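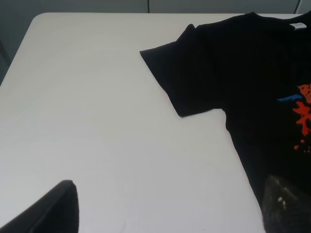
Kivi is a little collection of sewing and mending patterns that I've been putting together for years, first on paper and now (finally!) in plain text files that anybody can download and print. You don't need a fancy sewing room for any of it. What does help is a big, plain white tabletop with room to spread out, the kind with a rounded corner that won't snag your fabric when you swing it around, and enough light to see your chalk lines.

## What's in the folder

- `patterns/` has 17 patterns, mostly aprons, tote bags and simple skirts
- `mending/` has notes on patches, hems and worn elbows
- `charts/` has the size charts, in inches only for now

Each pattern comes with a cutting list and a set of steps. The steps are wordy, I know, but I learned from books that skipped the hard parts and I'd love to spare you that.

## Printing

Print at 100% and measure the test square on page 2 before you cut anything. It should come out at 3 inches on each side. If it doesn't, look for a "fit to page" setting and turn it off. The Nastis skirt is the big one at 43 pages, so you may want to tape it together one row at a time, with a cup of tea nearby.

## Known problems

The Itov tote has a strap that runs short for tall people. Add a couple of inches if that's you. The pocket on the Preser apron is drawn without its seam allowance, and I'll fix that when I redo the file in January.

## Using and sharing

Please print, copy, change and pass along anything you like, and sell what you sew from it too! I only ask that you keep this file with the patterns when you share the whole folder. Corrections are very welcome, especially for the size charts, and so are notes on fabrics that worked well for you.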